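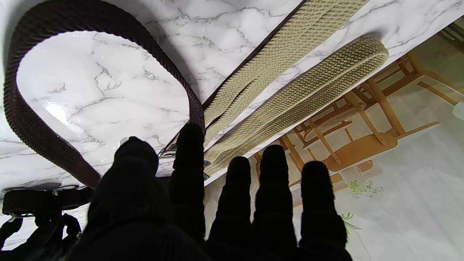 工单 552 提交人把问题归为“抓取失败”,我方改归为“细长柔性物分割错误”。Garkance 手在 Bailly 店后间做的是收腰带:从桌上拿起编织腰带,卷好,放进格子。机械部分自检通过,五指行程正常,手套没有缠线。问题出在抓取之前。白底灰纹的台面上,深褐色腰带绕成一个大圈,与米色织带在食指上方相接,分割模块把它们输出成同一个物体,抓取点落在相接处。台面左侧中部有一块很亮的反光,就在褐色腰带圈内侧,这一块的深度值为空。

提交人:Romain Besnard(Bailly)
处理人:Capucine Bodin(Hurkisent 技术支持)
登记日期:6/3/21
软件:Brastgate 任务控制端
优先级:中
状态:部分解决

用户原始描述:
“叠毛巾可以,收衣架可以,换成腰带就不行。拿起来的时候一条带着另一条,卷到一半散开。店员两分钟能收完的一桌,机器做完还要店员重收。请确认是设置问题,还是它现在就做不了这个。”

首次回复(Bodin):
请先不要调夹持力。用户日志里夹持力已经改过四次,对结果没有影响,请恢复默认值。请提供:任务配置文件、最近一次失败的完整日志、腕部相机的曝光设置、顶灯型号。

用户补充(Besnard):
配置和日志已上传。曝光是自动。顶灯色温 3,000 K,装在桌子正上方,没有灯罩。手套是店里要求戴的,怕指尖刮皮面。黑色针织,薄款。

排查记录

1. 曝光
自动曝光受台面影响。白色台面面积大,算法压低整体亮度,手和深色腰带的暗部细节随之丢失。改为手动曝光后,褐色腰带的编织纹可以分辨,反光区域仍为空值。结论:有改善,不是主因。

2. 手部遮罩
手套为黑色,轮廓带绒,默认遮罩按裸手外壳标定,边缘偏窄。指尖外圈的绒毛有时被算进物体,靠近指尖的金属扣因此被并进手部区域。遮罩向外扩 2 毫米后,误并减少。扩得再多会把指缝之间的背景一起遮掉,不建议。

3. 实例分割
主因在这一步。模型把“一条连续的带状物”当作一个物体,带子交叉或折返时没有上下层判断。同色带子尤其差:一条米色带折回来,会被判成两条;两条米色带贴着放,会被判成一条。用户问能不能靠金属扣来数。可以作为辅助,扣子露出来时有效,压在下面时无效。

4. 背景
台面边缘以外能看到地面和木椅。椅腿和横档也是细长条,分割模块曾把一根横档标成“腰带候选”,置信度不高,未触发抓取。已在 Brastgate 里画出工作区边界,桌沿以外一律丢弃。建议用户把椅子移开,用户答复椅子要留着坐人。那就依靠边界。

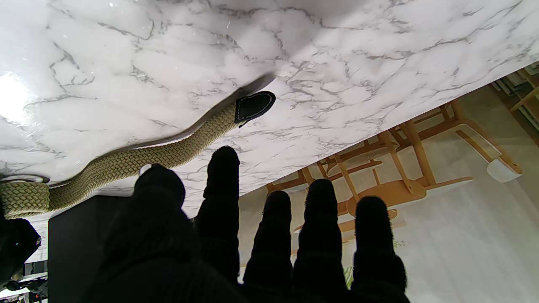 带头识别单独立项处理。卷带动作需要先找到一端,从端头起卷,模块原来只认金属扣,不认另一头。米色编织带有一端是黑色皮质头,尖端圆钝,形状像盾牌,边上有白色缝线,在白色台面上对比度足够,适合作为起卷点。带身从左侧盘叠的那一段伸出来,弯过台面到皮头结束,这种摆法下端头没有被压住,检测条件算好的。左侧那几层叠在一起的编织带仍然分不清层次。皮头旁边还有一道细的深色阴影,旧参数会把阴影当作带边,端头位姿因此偏斜,已调高边缘阈值。

给用户的临时配置
- 曝光:手动,数值见附件。
- 手部遮罩:外扩 2 毫米。
- 工作区:限于桌面,边界不要画到桌沿外。
- 起卷点:优先皮头,其次金属扣,两者都找不到则停机提示。
- 交叉处:禁止作为抓取点。
- 单次任务腰带数:一条。

用户回复(Besnard):
最后一条我不太接受。一次只放一条,那就得有人先把一堆分开,分开之后顺手就卷了。

回复(Bodin):
理解。目前的结论如下,按现有版本写,不代表以后:
单条、端头外露、台面无强反光:可以无人看管运行。
单条、带身盘叠:可以运行,需要有人在场,卷不紧时会停机。
多条互相压住:不支持。手能捏住,也能拉,但不知道拉的是哪一条。继续拉会把下面那条拖下桌,带扣可能砸到地面。
按店里的说法,这件事机器现在只能做后半截。前半截的理开,我方没有可交付的版本。

用户追问(Besnard):
换哑光桌垫有没有用?铺深色的行不行?

回复(Bodin):
哑光有用,可以去掉反光造成的空值。深色不建议,会和褐色腰带、黑色皮头以及手套混在一起。请用中灰色、无纹理的垫子。台面上的灰色纹路目前没有造成误检,换垫子后这一项也不必再看。

未解决项
- 多条带子的层次判断,已转算法组,计划 9 月版本评估,不承诺功能上线。
- 反光区域深度缺失,等用户换垫后复测。
- 卷紧程度没有量化指标,用户目前用手捏判断。请 Bailly 提供能放进格子的最大卷径。

后续动作
Besnard:购买桌垫,铺好后上传新日志,文件名保留工单号。
Bodin:收到日志后重跑端头检测,结果写回本单。夹持力参数锁定,未经 Hurkisent 确认不要修改。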